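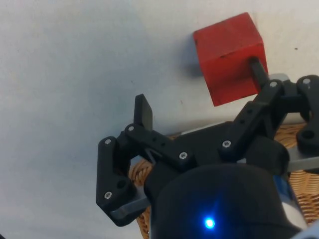

Open two-finger gripper over a pale work surface, with a red cube and a wicker basket.

Budgeting for a Bench Gripper: What to Price Before You Order
By Howard Hollis
Updated Oct 17, 2025

The arm is the line item people compare. The gripper, mount, power, spare parts and bench space are where a home workshop budget usually goes wrong. The notes below apply to a small arm doing light sorting and put-away work on a table.

Start with the parts, then the arm

Write down every object the gripper has to pick up. Measure the narrowest and widest faces and weigh the heaviest piece on a kitchen scale. The widest face sets the minimum jaw opening. Add clearance on both sides, more if the objects will lie at an angle to the fingers. A cube turned on the diagonal needs a wider opening than the same cube lying square, unless the wrist can rotate to match it.

Payload figures normally refer to the arm's mounting flange. Subtract the weight of the gripper and of anything bolted to it. What remains is the working payload.

Sample budget

My own spending cap was $1,565, tax included, with the arm already paid for. The main entries:

Gripper, Gromach parallel type: $400
Mounting plate and cable set, Nedberg: $204
Spare fingertips: 2 pairs, priced with the gripper order
Bench, power supply and stop switch: from the remainder

Lambert sells a comparable gripper at a lower price, but the fingertips are molded to the links and cannot be replaced separately. I ruled it out for that reason. Check this point in the parts drawing. The sales page may not mention it.

Fasteners and linkages

Linkage fingers have a screw at most pivots, and screws work loose. Before ordering, find out the head type and size, and whether the maker sells them singly. Confirm that a driver can reach each one with the gripper mounted. Buy the driver at the same time. Medium-strength threadlocker belongs on the list if the manual permits it.

Containers

A bin is part of the equipment and should be chosen with it. Wicker is cheap and light, and it shifts when bumped. A braided rim also varies in height along its length, so set the release height from the highest point. If the basket has to stay put, allow for a shallow tray or two strips of wood screwed to the bench as stops.

Work surface

Choose a matte, pale, plain top. Dark fingertips and strongly colored parts are easy to tell apart from it by eye or by camera. Gloss finishes reflect indicator lights and overhead lamps. Wipe-clean board is adequate. Price a replacement panel now if the parts have hard corners.

Bench space

Draw the arm's full reach on paper, including the gripper at its longest extension, and lay the drawing on the bench before buying. The Jiststead folding bench I tried was long enough but flexed under side load, so I returned it. A fixed bench bolted to the wall cost less.

Order of purchase

1. Bench and power
2. Arm, if not already owned
3. Gripper, plate and cables in one order
4. Spare fingertips and screws
5. Bins and trays, after a trial run with cardboard boxes

Keep part of the cap unspent until step 5 is finished. Return shipping on the arm is charged by weight at most dealers, so get that figure in writing along with the quote.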